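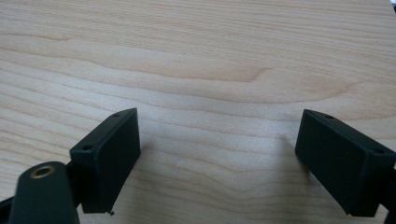 Jaws open over the tabletop, nothing between them yet.

February, evening, kitchen

Cold walk home from the Hokbridge building tonight. I ate standing up and then sat down to write this before I forget what happened in what order.

We spent the morning on wiping. The chore for the week is: pick up the cloth, wipe the table, put the cloth back over the rail. Retno Mandagi wrote it up on the board as one line and it looks like one job. By lunch we had it split into so many smaller jobs that she had to rub out the list of lunch orders to make room. Picking up a cloth is one job. Picking up a cloth that is lying flat is another. A flat cloth on a flat table has no edge you can get a stiff finger under, so what a person does is pinch the middle or drag it to the side of the table and let it hang over. I did both without thinking when I started, and Retno had to tell me to pick one and stay with it.

I had the hand-held gripper most of the day. My wrist is fine but the base of my thumb is sore. You squeeze, the fingers close, you let go and they open. After a while you stop looking at your own hand and only look at the gap between the fingers. I noticed on the way home that I reached for the door handle the same way, thumb and one finger, with the rest of my hand doing nothing.

The file for the cloth job now has 623 recordings in it, mine and Salamatu's together. Hers are better. She moves at one speed from start to finish and mine have a stop in the middle where I decide what to do. Revathi Panicker, who trains the thing on what we record, says the stops matter. The arm learned them too. It goes down over the cloth, waits, and then goes on, and the wait is mine. I felt bad about that and also a little pleased to recognize it.

After lunch she ran it. Twenty tries, cloth in a different place each time. It got the cloth up, wiped and put it back on the rail in two of them. In a lot of the others it got the cloth up and did something like wiping, and then let go in the air beside the rail. A few times it closed on bare table and carried nothing across, very carefully, and wiped with nothing. Poppy Greenwood was watching from the door and asked if that was a pass. Revathi said no. Poppy asked what the robot thought it had done and Revathi said it doesn't think it has done anything, it has no way of feeling whether there is a cloth in there. That is on the list for the spring.

So, can it wipe a table? I have been asked this by my sister, my landlord and the man at the bank, and I still don't have a short answer. It can wipe a table that is like our table, with our cloth, under our lights, if someone is there to pick the cloth up off the floor. I would not pay for it. I told the landlord it would be a while and he said his dishwasher was the same when they came out, which I don't think is right. A dishwasher doesn't have to find the dishes.

We had a visit from Nadhirah Latuheru at the end of the afternoon. She runs the packing floor at Drevwood, where they make the flat-pack shelves, and she wanted to see if any of this could go into her shop. They already have a Sutanto arm that lifts boards off the saw line and stacks them. It has done that all day every day for longer than she has worked there. The boards come out the same size in the same spot. She said she forgets it's there.

What she wants is for something to put the bag of screws, the dowels and the paper instructions in the box. She has people doing that and they hate it, and they leave, and she trains new ones. She had one of the screw bags in her coat pocket and put it on the table for us. It is a soft little bag with all the weight at one end. Retno tried it with the gripper and got it on the first go, by the empty end, and it swung. Then she let me try and I squeezed the heavy end and it slid out. Nadhirah picked it up with her fingers and dropped it back in her pocket while talking about something else. I don't think she meant anything by it.

She asked how fast. Retno told her the truth, that on our best runs the arm is slower than a person by a lot, and that speeding it up makes it miss. Nadhirah said slow would be all right at night if it was never wrong. Retno said it would be wrong. They both nodded and it was friendly enough. She stayed for tea and asked sensible questions about what happens when it drops something, who gets called, whether it knows to stop. At the moment it doesn't know to stop. Revathi stops it.

I think the shop floor will get there before the kitchen. Nadhirah's table stays where it is and she can decide what goes on it. My kitchen tonight has a pan in the sink, mail on the chair and a towel that I used for something and should not use for anything else. I know which towel it is. I can't say how I would show that to Rurer in any number of recordings. (Rurer is the arm. Salamatu named it in her first week and now it's on the label.)

Before going home Salamatu and I did another two hours. Same table, light wood with the grain running side to side, and I know that grain now better than I know the ceiling over my bed. There is a place where it humps up like a small hill and I have been using it to line up my start, which I mentioned to Revathi. She went quiet and said please don't. If I always start at the hill the arm may learn the hill. So tomorrow I start from wherever, and we are going to put a sheet of something over the table for part of the day.

To do:
Ask about tape for my thumb.
Move slower at the rail, no stop.
Bring in some old cloths from home, different thickness, washed.
Call my sister back.

I washed the pan. It took less time than writing this paragraph and I don't remember any of it, where my hands went or how I held the sponge. I tried to watch myself do the second one, a bowl, and nearly dropped it.

Comments (4)

tomasina_k
My mother cleaned offices for thirty years and would have loved to hear someone admit wiping a table is more than one job. How is the thumb?

Palletjack
We have a stacking arm too and same story, it's great until a board comes through crooked. Then it's me with a pole. The screw bag thing is real. Ours are taped to the instructions now and that helped the people doing it, might help your robot as well.

Poppy G.
For the record I still think it should have been a pass. It wiped with great feeling.

oldmill_reader
Would it be easier if you gave it a sponge with a handle? I suppose then it has to find the handle.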